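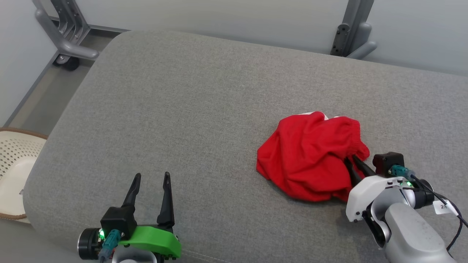

O nosso projeto chama-se Surkura e é um robô de dois braços que devia, em teoria, dobrar roupa. Escrevo «em teoria» porque o relatório intermédio prometia três peças dobradas e empilhadas, e o que entregamos agora é bem mais modesto: agarrar, esticar e fazer a primeira dobra. Montámos tudo na oficina partilhada Clellen, ao fim do dia, quando as bancadas ficam mais livres, e parte da eletrónica foi soldada na mesa da minha cozinha (a minha mãe ainda encontra bocadinhos de estanho). A primeira coisa que aprendi foi que o sítio onde se pousa a roupa conta imenso. Depois de várias experiências ficámos com uma superfície estofada cinzenta, larga, e com uma peça vermelha bem viva, que salta à vista contra o tecido e poupa muito trabalho à visão. Começamos sempre com ela amarrotada num monte e o braço direito vai buscá-la pela borda, na zona do elástico franzido, enquanto o esquerdo espera de garra aberta. Essa espera do esquerdo deu-me mais dores de cabeça do que todo o resto junto, mas já lá vou.

O grupo

Somos dois: eu fiquei com o software e os suportes, a Roxana Crăciun ficou com a mecânica, as cablagens e a paciência. A Roxana já tinha feito um braço pequeno no ano passado para outra cadeira e foi ela que me convenceu a usar dois braços em vez de um só com uma pinça maior. Eu era contra. Achava que íamos duplicar os problemas, e duplicámos mesmo, só que com um braço a roupa arrasta em vez de abrir, e disso não se sai.

Material e orçamento

Tínhamos 300 euros de orçamento da escola para consumíveis e peças extra. Os braços vieram emprestados do laboratório, por isso não entram nas contas. Gastámos quase tudo em filamento, parafusos, cabos e numa fonte de alimentação nova, porque a primeira desligava-se quando os dois braços arrancavam ao mesmo tempo. O controlo corre numa placa Somboon que eu já tinha em casa, e a parte da visão num portátil velho com uma ventoinha que parece um secador.

O suporte da garra esquerda é verde por uma razão muito pouco científica: era a bobina que estava na impressora. Desenhei-o com uma curva para o sensor ficar ao lado da garra sem bater no pulso. A primeira versão partiu pelos furos dos parafusos, a segunda ficou torta por eu ter tirado a peça da base ainda quente, e a terceira é a que lá está. Imprimi com as camadas viradas para o outro lado e nunca mais deu problemas.

Cabos, cabos, cabos

Se alguém pegar neste projeto no próximo semestre, por favor comecem pelos cabos! Nós deixámo-los para o fim e pagámos por isso. No braço direito, o cabo tem de fazer uma volta larga a partir do pulso, senão fica esticado quando a garra roda para apanhar a borda do tecido. Perdemos uma terça-feira inteira à procura de um erro no código que era, afinal, um conector mal encaixado. A câmara ia abaixo só em certas posições, sempre as mesmas, e eu a reescrever o controlador de trajetórias... A Roxana abanou o cabo com um dedo e a imagem desapareceu. Fiquei um bocado calado depois disso.

Desde então etiquetamos tudo e fazemos uma verificação antes de ligar os motores: LED do pulso aceso, conectores empurrados até ao fim, cabos com folga. Demora pouco e poupa discussões.

Como funciona

O programa, a que chamámos Plalitz (longa história, envolve um erro de teclado), divide a tarefa em fases. Primeiro separa a peça do fundo pela cor e procura uma borda que dê para agarrar. Depois o braço direito desce, pinça o tecido e levanta devagar. Com a peça no ar, o esquerdo procura um segundo ponto, o mais afastado possível do primeiro, e só então os dois se afastam para esticar. No fim pousam a peça e fazem a dobra.

A fase da borda funciona razoavelmente bem quando há elástico, porque as pregas são regulares e a garra tem onde se prender. Em tecido liso é uma lotaria. Os dedos são finos, o que ajuda a entrar por baixo da roupa, mas às vezes entram demais e agarram também o estofo. Da primeira vez que isso aconteceu, o robô tentou levantar o assento todo e eu carreguei no botão de emergência com tanta força que o desaparafusei.

Resolvemos metade do problema limitando a descida e inclinando a garra 45 graus em relação à superfície. A outra metade continua por resolver: o estofo cede, a altura muda conforme o ponto onde se carrega, e nós assumimos um plano fixo. Um sensor de força decente ajudava muito — fica para quem tiver mais orçamento.

O braço que espera

Voltando ao esquerdo. No início os dois braços desciam juntos e chocavam sempre que a peça estava amontoada, já que os pontos de preensão ficavam muito próximos. Tentei calcular trajetórias que se desviassem uma da outra e aquilo ficou lento e cheio de casos especiais. A solução foi quase embaraçosa de tão simples: o esquerdo fica parado numa posição de espera, aberto, até o direito confirmar que tem tecido entre os dedos. Perde-se tempo, claro, mas deixámos de ouvir plástico a bater em plástico.

Resultados

Gravámos 907 tentativas ao longo do semestre, contando as péssimas do princípio. Não ponho aqui uma percentagem única de sucesso porque mudámos de garra, de suporte e de código pelo meio, e misturar tudo dava um número sem grande sentido. Com a versão final, agarrar a peça vermelha pela cintura é a parte mais fiável. Esticar falha quando o segundo ponto fica numa prega interior, e a dobra sai torta mais vezes do que eu gostava de admitir à frente do júri.

O que falta

Queria experimentar peças escuras, que até agora evitámos por causa da segmentação por cor, e trocar o plano fixo por uma medição de profundidade a cada descida. A Roxana quer refazer o pulso direito para o cabo passar por dentro, e já tem metade desenhada num caderno. Os ficheiros do suporte verde e o código estão na pasta do grupo, com as notas de montagem. Falta passar a limpo a página da calibração, que ainda está escrita à mão nas costas de uma fatura de parafusos.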